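カテゴリ：社内自動化 ＞ サポートチケット ＞ 家事・軽作業
この記事を読む時間：9分

件名：扉つき書棚のファイル出し入れ、途中で止まる(継続)
製品：Binari 両腕タイプ
設置先：Gutadia 事務フロア
起票：Lempi Seppälä
担当：Hendrik Vandenberghe(Heydari サポート窓口)
優先度：中 → 高 → 中
状態：対応中

起票内容(Seppälä)

至急ではないけど困ってます。書棚の扉を開けて、ファイルを1冊出して、机に置いて、扉を閉める。これだけの作業が最後まで通りません。机拭きと紙コップの回収はまあまあ動いてるので、そのつもりで頼んだら全然だめ。

症状
・扉を開けるところまでは行く。開けたあと止まる。
・再開を押すと、扉をもう一度開けようとする。もう開いてるのに。
・たまにファイルの背に指先が当たって、奥に押し込む。
・閉める動作は一度も最後まで行ってない。

期待する動作は、人が普通にやるやつ。上から「こちらの業務の何割を任せられるか」と聞かれていて、来月の会議までに答えが要ります。正直な答えが欲しい。できないならできないで構いません。

ログ添付済み。足りなければ言ってください。

返信(Vandenberghe)

受け付けました。ログ見ました。先に確認させてください。

1. 扉は全開まで開いていますか。半開きで止まっていませんか。
2. ファイルは立てて入れてますか、寝かせてますか。
3. 棚の周りに人が立つことはありますか。
4. 照明、昼と夜で変わりますか。

あと「扉がもう開いてるのに開けようとする」は既知の件に近いです。再開ボタンは作業の頭に戻る仕様なので、扉の状態を見直さないまま一手目から始めます。直し方は下に書きますが、根本は次の版待ち。

返信(Seppälä)

1. 全開まで行ってます。
2. 寝かせてます。立てると倒れるので。
3. あります。横で誰か見てることが多い。足が入ると止まる気がする。
4. 窓のブラインド閉めっぱなしなので、ほぼ同じ。

今日の棚まわりの様子を貼ります。扉は開いた状態。

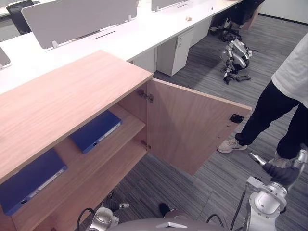 サポート通信 第7号 ― 4ページ

青いバインダーは棚板ごとに1冊ずつ。背のところに丸い指穴があって、人はそこに指を入れて引くんですが、Binariにそれをやらせるのは無理ですか。

返信(Vandenberghe)

写真どうも。助かります。気づいた点。

・扉の板が右に大きく張り出してる。右腕を前に出すと扉の縁に近い。右腕が遠慮して止まるのは、たぶんこれ。
・バインダーが平置きで、棚板に密着してる。下から指を差し込む余地がない。
・蝶番は側板側、扉は右に開く。今の手順は右手で開けて右手で取る設定になってるはず。開けたあと左手に渡すほうが素直です。
・人の足が扉のすぐ横。これは安全側で止まって正しい挙動。しきい値は下げないでください。

指穴について。やれなくはないですが、おすすめしません。指先が穴に入ったあと、抜けなくなったときの戻し方が決まってない。うちの試験でも、引っかけて出すのはよくても離すところで本体を持っていかれる。穴は目印として使うだけにして、背の上下をつまむ方式にします。

試してほしいこと(順番どおりに)

手順A
・作業を3つに分割。「開ける」「取る」「閉める」を別々の作業として登録。
・それぞれ単独で動かす。続けて流さない。
・止まったら再開は押さず、その作業だけ頭からやり直す。

手順B
・「取る」は左手に変更。
・バインダーの下に薄い板か紙束を敷いて、手前側を少し浮かせる。
・棚板の手前の縁より、背を少しだけ前に出しておく。

手順C
・「閉める」は指でつままず、手の甲側で押す。
・押す位置は扉の外側、縁に近いほう。黒い金具には当てない。

結果だけ短くで結構です。

返信(Seppälä)

やりました。

手順A、開けるは問題なし。分割しただけで「もう開いてる扉を開ける」が消えた。これだけでだいぶ気が楽。

手順B、紙束を敷いたら上の段は取れた。下の段がだめ。腕が低いところに行くと肘が自分の胴に寄りすぎるみたいで、途中で姿勢を変えようとして時間切れ。あと板を敷くのは毎回人がやるわけで、それなら人が取ったほうが早い、と同僚に言われました。反論できず。

手順C、閉まった。閉まったけど最後に少し隙間が残る。人が膝で押して終わり。

時間の話も書いておきます。人がやれば7秒の仕事。Binariは「開ける」だけで3分かかった回がありました。毎回ではない。速い回は見ていられる速さ。ばらつくのがいちばん説明しずらい。

返信(Vandenberghe)

ありがとうございます。かなり切り分けできました。

下の段。肘の件はログでも出てます。腕の長さの問題ではなく、立ち位置。棚に近すぎます。少し後ろに下げて、体を左に向けてください。床の目印テープを貼るのが確実。絨毯の縞を基準にするのはやめたほうがいいです。細かい縞は距離の推定がぶれやすい。

隙間。最後の押しを二段にします。一度離して、もう一度同じ場所を押す。設定ファイルをこちらで作って送ります。

時間のばらつき。扉の板と側板が同じ色、同じ木目なので、縁の検出に迷ってる回が遅い。見た目で区別がつきにくい家具は今の版だと苦手です。扉の縁に色テープを細く貼ってもらえると改善するはず。見た目が嫌なら内側だけでも。

Dosdale の現場でも同じ相談があって、あちらは引き出しでした。引き出しは色テープで安定したと聞いてます。扉は軌道が弧になる分、もうひと手間要ります。

返信(Seppälä)

テープ貼りました。緑。社内で不評。でも効いた。「開ける」のばらつきは体感でかなり減りました。

立ち位置を下げたら下の段も届くようになった。ただ後ろに下げると通路を塞ぐので、人が通るたびに止まる。通ると止まる、止まると人が気をつかって遠回りする。これは運用で考えます。

新しい設定ファイル、まだ届いてないです。迷惑メールも見ました。

返信(Vandenberghe)

すみません、宛先が旧アドレスでした。再送しました。

返信(Seppälä)

届きました。入れました。閉まります。隙間なし。

で、本題の「任せられるか」の答えをください。営業の言い方でないやつを。

返信(Vandenberghe)

書きます。私個人の見立てで、Heydariの公式回答ではない点だけご了承を。

今の段階で任せていいもの
・平らな机を拭く。ただし物が少ないとき。
・決まった場所の紙コップや空き箱を集める。
・色の目印をつけた扉の開け閉め。人が近くにいない時間帯。

人が付いていればできるもの
・平置きのファイルを1冊出す。背が前に出ていて、下に指が入る場合。
・棚に戻す。戻すほうが難しいです。奥まで入ったかどうかの判断がまだ甘い。

まだ任せないでほしいもの
・書類の中から特定の1冊を選ぶ。ラベルは読めても、読み違えたときに気づけない。
・鍵のかかった引き出し。鍵を持つところから不安。
・絡んだ電源コードの整理。これはよく頼まれますが断ってます。
・人の足元での作業全般。

会議で割合の数字を出すのはすすめません。同じ作業でも家具が変わると結果が変わるので、数字が一人歩きします。「棚一つにつき準備が要る。準備した棚なら開け閉めは通る」くらいの言い方が安全かと。

返信(Seppälä)

助かります。そのまま使います。準備の手間も書いていいですか。テープと立ち位置と設定ファイル、うちはここまで来るのにやり取りだいぶしたので。

返信(Vandenberghe)

書いてください。そこは隠さないほうがいいです。

追加対応(メモ、社内向け)

・再開ボタンの挙動。作業の頭に戻る前に扉の状態を確認する処理、開発に再度依頼。前回の依頼は1月に出して止まってる。
・同色の扉と側板。学習用の例が足りてない。木目が細いものを優先で。
・「閉める」二段押しは標準設定に入れたい。副作用の確認まだ。軽い扉だと跳ね返るかも。
・平置きバインダーの戻し動作。再現環境つくる。棚は二段あればよい。
・設定ファイルの送付先、顧客台帳の更新もれ。Gutadia 分は修正ずみ。他も見ること。

2024年10月22日(火)

返信(Seppälä)

会議おわりました。結論、棚の作業は当面人がやる。机拭きと回収は続ける。扉の開け閉めだけは夜間に試験を続けてよいことになりました。緑のテープは剥がさないでと言っておいた。

一つ追加で。夜間だと照明が落ちるんですが、非常灯だけで動きますか。

返信(Vandenberghe)

非常灯だけだと縁の検出が落ちます。棚の側だけでも点けておいてください。センサー連動の照明なら、腕の動きで反応しない機種もあるので、連動を切って常時点灯に。
初回は誰か残って、非常停止の届くところで見ていてください。二回目以降はログで判断します。

返信(Seppälä)

了解。照明の件、ビル側に聞きます。返事が来るまでこのチケット開けたままでお願いします。

状態：顧客返信待ち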